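レンタル機材 返却時点検チェックリスト(ミラーレス・交換レンズ) コメント付き

ブレラウ カメラ貸出カウンター用
点検日 2019年10月12日
対象:ボディ Neker 33、レンズ Stomar 21mm、ストロボ Lenihan 2型、付属品一式
記入:○=可 △=使えるが要観察 ×=貸出停止

急いで書いてるので字の乱れは勘弁。×が付いたものは棚に戻さないこと。赤札つけて奥のロッカーへ。

1 受け取り時
・貸出票と本体番号の照合 ○
・付属品の数 △ ボディキャップなし。レンズ後キャップはあり
・ケース外側のへこみ、破れ ○
・ケース内側のスポンジ △ 角がちぎれかけ。12月の入れ替えまではこのまま
・返却者からの申告 「特になし」とのこと。下の3番参照、特になしではない

2 電池・充電器(最優先。ここで×なら以降は電池なしで見る)
・膨らみ 電池A ○ 電池B ×
 Bは平らな台に置くとくるくる回る。充電禁止。端子に絶縁テープ貼り済み、回収缶へ
・端子の汚れ、さび 電池A ○
・液漏れ、におい ○
・充電器のケーブル根元 △ 被覆にしわ。銅線は見えてない。次回必ずまた見る
・充電器のプラグ刃の曲がり ○
・充電中の発熱 ○ 途中と終わりに手で触って確認
・電池室のふた、ロック爪 ○
・電池室の底の異物 ○
コメント:膨らんだ電池を無理に押し込んだ跡あり。ボディ側の電池室の壁に擦り傷。電池Aの抜き差しは問題なし。貸出時に「入りにくい電池は入れないで返してください」と一言そえてほしい。前も書いたきがする。

3 ボディ外装・マウント
・グリップのゴム浮き △ 親指側がわずかに浮き。接着は定休日にまとめて
・ストラップ金具 左 ○ 右 ×
 右の三角環が開いてる。このまま首から下げると落ちる。予備と交換、交換後○
・マウント面の傷 ○
・マウントのねじのゆるみ ○ 全部ドライバーで当たった
・レンズロックのかちっという感触 ○
・接点の汚れ △ 指の脂。乾いたクロスでふいた。液は使ってない
・三脚ねじ穴 ○ 山つぶれなし。砂が少し出た
・液晶の割れ、保護フィルム ○ フィルムに気泡、実害なし
・チルト液晶のヒンジ ○ がたなし
・端子カバー △ HDMI側のふたが閉まりきらない
コメント:砂が出たので浜辺か運動場で使ったと思う。ブロワーは必ず下向き。スプレー缶のエアはセンサーに近づけない。前に液が飛んでえらいことになった。

4 センサー・シャッター・動作
・電源オン、オフ 繰り返し ○
・シャッター全速 ○
・連写 333枚 ○ 途中で止まらず、エラー表示なし
・AF 中央 ○ 四隅 ○
・AF追従 △ 暗いところで迷う。個体差の範囲と思うが一応
・手ぶれ補正の異音 ○ 電源オフ時にころころ鳴るのは仕様
・センサーのごみ × → 清掃後 ○
 F22で白い壁を撮って確認。右上に大きいのが一つ。ブロワーでは取れずスワブ使用
・動画の連続記録 ○ 温度警告なし
・時計の設定 △ ずれてたので直した
・カード室 ピン曲がり ○
・カードの抜き忘れ ○ なし
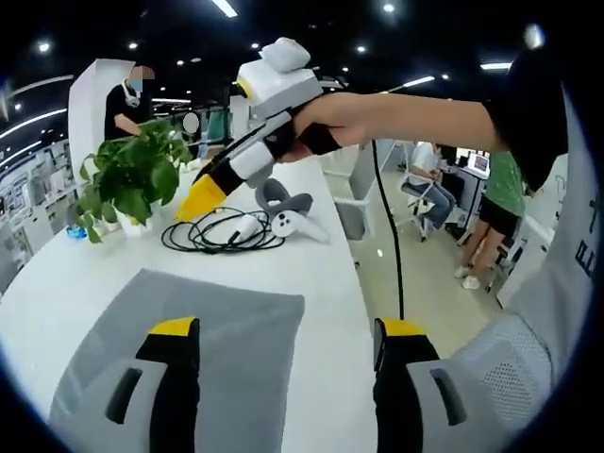 ・初期化(設定リセット) ○
・Wi-Fiの接続履歴の消去 ○ 前の人のスマホが残ってた。消し忘れるとまずいので必ず
コメント:清掃後の撮り直しはレンズを替えてもう一度やる。一本だけで見ると、レンズ側のごみをセンサーのごみと間違える。今回それで時間食った。スワブは一往復で捨てる、もったいなくても捨てる。

5 レンズ
・前玉、後玉の傷 ○
・カビ、くもり ○ ライト当てて確認
・フィルター枠のゆがみ △ 軽い当たり。フィルターは回して入る
・ピントリング ○ 砂がみなし
・絞り羽根の油 ○
・マウント側ゴムリング ○ 切れなし
・フード × 爪が片方折れ。装着はできるが歩くと落ちる。貸出停止、注文ずみ
コメント:Stomarの21mmはフードなしで出してよい。ただし貸出票に「フードなし」と書くこと。書かないと返却の時もめる。

6 ストロボ(Lenihan 2型)
・外装の割れ ○ 割れてたら絶対に分解しない。中のコンデンサは電池抜いても残ってる
・発光面の焦げ、変色 △ 薄い茶色。まだ光量は出てる
・シューのがた ○
・テスト発光 フル ○ 最小 ○
・チャージ時間 ○
・首振りロック × 上向きで止まらず、おじぎする
・電池ぶた ○
・乾電池の入れっぱなし × 入ってた。抜いた。液漏れはまだなし
コメント:首振りは修理出し。それまで貸さない。代わりの1台は棚の上から二段目。乾電池は貸出のたび新品、返却のたび抜く。充電池と混ぜない。

7 三脚・ケーブル類
・脚ロック 3か所 ○ 体重少しかけて沈みなし
・クイックシューの固定 △ つまみが固い。締めたつもりで締まってないことがある。渡す前に実演する
・石突きゴム ○
・延長コード、たこ足 ○ 焦げなし。巻いたまま使わない
・レリーズケーブル ○

8 判定
ボディ 可(ストラップ金具交換後)
電池 Aのみ可 Bは廃棄
レンズ 可(フードなし)
ストロボ 停止
三脚 可

残り作業
・電池Bの代わりを在庫から足す
・ボディキャップの紛失連絡、返却者に電話する
・HDMIのふた、部品が取れるか聞く
・充電器のケーブル、次に見てしわが進んでたら即交換。迷ったら×でいいです
・ロッカーの赤札が残りわずか、印刷しとく

次の点検者は2番と6番から先に見てください。防湿庫の湿度計が電池切れっぽい表示なのでそれも頼みます。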